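Speaker notes – "What the new line changed for us"
Turkton shop floor meetup, 2/8/19

Start without slides. Let people get their coffee. Ask who here has had a machine show up at work that they didn't ask for. Wait for hands – there are always hands.

Okay, so I work at Dralley. We pack and ship small replacement parts for kitchen equipment, and until last winter every single order was picked, checked and boxed by a person standing at a bench. I was one of those people for a long time, and now I run the bench team, so I've been on both sides of this. I'm going to talk about what changed for us when the arms came in, and I'll try to keep the sales pitch out of it (I don't get a commission, sadly!).

Numbers first, then I'll leave them alone. There are 54 of us on the Castine site. On a normal shift the old benches got through around 300 orders. In the first month with the arms we did fewer than that, and I want to say that out loud. It took 18 weeks before we were back where we started. If your boss tells you it'll be faster by the end of the month, ask what the plan is for when it isn't.

Pause here. Somebody usually laughs.

Now the work itself. Before an arm can pick up a part, somebody has to show it how that part gets picked up. We do that by hand, at a table, with a gripper you hold and squeeze yourself. You reach, you close, you lift, you put it down, you open up again. Then you do it again from the other side. Our experienced packers turned out to be really good at this, way better than the engineers, and they enjoyed telling them so.
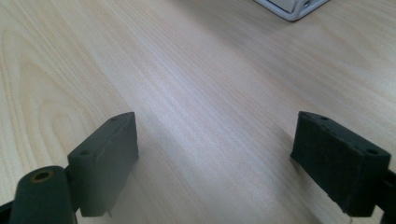
And that was the first surprise for me, how much people knew that had never been written down anywhere. You don't grab a gasket in the middle or it folds. You come at the thin clips from the side. One of our packers had been doing that for years without ever having a word for it, and suddenly her way of doing it was the way, and she got asked to come to meetings. She hated the meetings. We cut them down.

Slow down for this next bit.

Some of it was hard. The benches used to face each other and people talked all day. With the arms in, we moved everyone to the outside wall, and for weeks it was so quiet. I got that wrong. We've since turned four stations back around and I wish I'd done it on day one.

Pay came up too, of course it did. Teaching work is now its own grade at our place – a bit more money, and you rotate so your wrist gets a rest. Folks from Arrieta asked me how we got that through. We asked before the arms were switched on, while management still needed us in a good mood.

If there's time: the story about the mislabeled bins. If not, skip to questions.

Questions I'd like to get: who decides which jobs go over next, and what happens to the new hires who never learn the bench. I don't have a good answer on the second one yet, so if you do, come find me by the coffee.

We use cookies to remember your settings. Accept | Manage preferences

© 2019 Turkton Shop Floor Meetup | Contact | Back to top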